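We use cookies to remember your settings and to see which pages get read. By continuing you agree to this. Accept / Manage

Setting Up a Small Iced Tea Tasting at Home

Posted in October by the Bellis kitchen blog

I came to cold tea by way of laziness, I have to admit. I used to brew a big pot, forget it on the counter, and end up drinking it over ice in the afternoon, and somewhere along the line I noticed I liked it better that way. Then I started picking up bottled oolong at the store and comparing one with another, and before long friends were asking to join in. So I've had a good deal of practice at laying out a little two-tea tasting, and it's such an easy, friendly thing to do that I thought I'd write down how I go about it.

Pick two teas that are related but different. A plain oolong and a jasmine oolong make a lovely first pair - they share that roasted, slightly woody base, and then the jasmine goes off in its own flowery direction. Three or four teas sounds more generous, but people lose track and start sipping absentmindedly, and then you're just having drinks (nothing wrong with that, of course!). Buy unsweetened if you can find it.

Chill both bottles in the same part of the fridge for at least 6 hours, or overnight if you think of it. The door shelf runs warmer than the back, and a tea that's even a little warmer will smell stronger and taste sweeter, so you'd be comparing temperatures as much as teas. Take them out together and let them stand for 27 minutes. I know that's an oddly exact number, but I timed it one summer when I was being very serious about all this, and it has worked well for me ever since. Straight from the fridge the jasmine hardly has any scent at all.

While they're standing, clear off a table and get out a tray. Mine is a plain black one with a raised rim, and I'd choose a rim over a pretty pattern any day, because somebody always pours with too much enthusiasm. Set out two matching cups, one toward each end, with a good gap in the middle. Stand each bottle on the table just outside the tray, next to the cup it belongs to. That way you never have to remember which is which, and there's no need for labels or stickers.

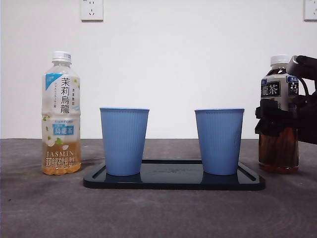
The cups really should be the same, by the way. I once served one tea in a tall glass and the other in a wide mug, and everyone preferred the mug, whatever I put in it. Light plastic cups are perfectly fine and they're what I reach for when there are children at the table. If you want to compare the color of the teas as well, use clear glasses or something white inside, and hold them near a window.

Pour just a few mouthfuls into each, starting with the lighter tea. Smell first, then sip, and let it sit on your tongue a moment before you swallow. Then wait 30 seconds. Oolong has a long finish and a lot of what's nice about it turns up after the sip. Have some water and a plain cracker, and move along to the darker one. When you've tried both, go back to the first again. I'm always surprised how different it seems the second time around!

If you're keeping notes, a few words will do. Mine say things like "toast" and "wet leaves" and, for one jasmine, "Grandma's hand soap, but nice."

Leftovers go back in the fridge with the caps screwed on tight, and I try to finish an opened bottle within a day or two. Whatever remains makes good ice cubes. Freeze the two teas in separate trays and drop the jasmine cubes into a glass of the plain, and you get a drink that changes slowly as you work your way down it.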